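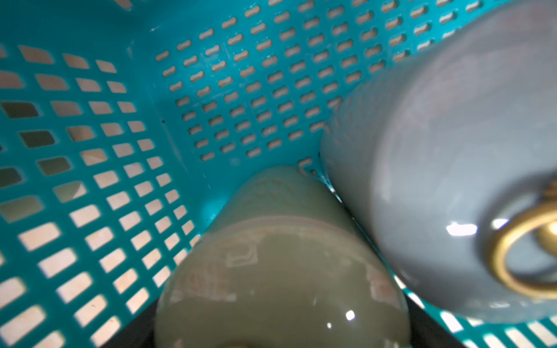 A sage-green mug resting in a teal plastic basket with slotted walls.

Slotted basket

A slotted basket is a plastic basket with holes punched through its walls, and I've been filling this household wiki long enough to say it deserves its own entry. People keep mugs in them, and onions, bath toys, clothespins, the lot. I keep mugs in mine.

Slots

The holes are there for air and drips, and they make the basket lighter to carry too. Makers love to play with the shapes! Plenty of baskets mix two kinds, with plain rounded rectangles on one wall and little pinched peanut shapes on the next. My friend Nasrin Hassanpour calls the second kind "dog bones" and I've never been able to unhear it. Peanut slots are smaller, so teaspoons stay put, but they're a pain to scrub (an old toothbrush works).

Use with mugs

Mugs can go in upside down or on their sides. I lay mine down, handles wherever they fit, and I don't stack them - glazed rims chip when they knock together. Two or 3 in a small basket is plenty. The big Flevley basket is sold as holding up to 6, and I suppose it does if your mugs are tiny.

Ceramic mugs often carry a maker's stamp, and it fades with years of washing. Pinkish or gray scuffs on a pale glaze are common too. Baking soda on a damp cloth takes off a lot of them, though Akihiko Shimada, who edits the pottery pages here, prefers a soft sponge and more patience than I have.

Cleaning

Warm water and dish soap, then leave the basket tipped up on a towel. Grime collects in the corner creases first. Skip the dishwasher unless the bottom says it's okay - I warped a Fliltine one last April and it still rocks on the counter.

See also: Dish rack, Colander, Mug tree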